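Household robots: your questions answered

Wumitz Newsletter readers send us more mail about chore robots than about any other subject. Delphine Wojcik and Bouchra Tahiri have answered the ones that come up most. Last updated 29 January 2025.

Can I buy a robot that does the housework?

No. You can buy machines that do one job on one kind of surface: vacuums, mops, lawn mowers, window cleaners. A general machine that tidies the lounge and then gets tea on is still at the research stage.

What counts as a kitchen chore for a robot?

Usually something small. Open a door, take something off a rack, put it on a plate, shut the door again. A lot of this is done in simulation first, where a dropped plate costs nothing. In the simulated kitchen below, the bread is in the toaster oven and the plate is on the bench.

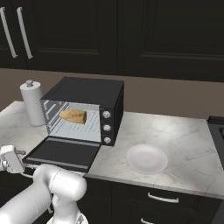

Issue 42

Why is a toaster oven hard?

The door swings down on a hinge, so the gripper has to follow an arc while holding on. Pull straight back and a real oven will slide along the bench. Then the arm has to reach in over the open door without knocking the rack, and bread squashes if you hold it too firmly. A person sorts all this out by feel -- most arms have very little feel to work with.

How often do they get it right?

It depends on who is counting. The Quintanilla trial, which we followed from September, ran 942 attempts at a single bread-to-plate job in simulation. The best program finished 8 times out of 9 when the plate stayed in the same spot. Once the plate was moved between runs, the figure dropped well below half. Ask whether anything was moved before you believe a number in a brochure.

Does good work in simulation carry over to a real kitchen?

Partly. The general shape of a movement carries over well enough. Friction, stiff hinges, crumbs and glare off the benchtop carry over badly. Most groups we speak to expect to do a fair bit of retraining on real hardware.

Can a robot read the controls?

Reading a word on an appliance is the easier part, provided the camera gets a decent look at it. Cameras mounted on a moving arm tilt and swing as the arm does, and a label can be on a slant or half the dial can be out of sight.
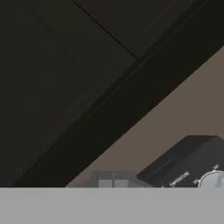

Turning a knob to the right setting is another matter. The program has to work out where the mark is pointing, grip something small and round, turn it, and check again. Bouchra's advice is to look for a system that checks after the turn. Plenty don't.

Are shop floors further along?

Yes, for repeated jobs. Stutus has arms packing cartons on two lines and they run all shift. The parts arrive the same way up each time, though, and the area is fenced. Change the carton size and someone has to come in and set it up again.

What about Zokix and the home helper it has announced?

Zokix has shown a short demonstration and is taking deposits. We haven't tested one. We'd hold on to the money until there is a delivery date and a refund policy in writing.

Is it safe to leave one alone with a hot appliance?

We wouldn't. Treat it as you would a small child near the stove, and stay in the room.

Can I send in a question?

Yes, use the contact form and put FAQ in the subject line. Please include the make and model if you are asking about a machine you already own.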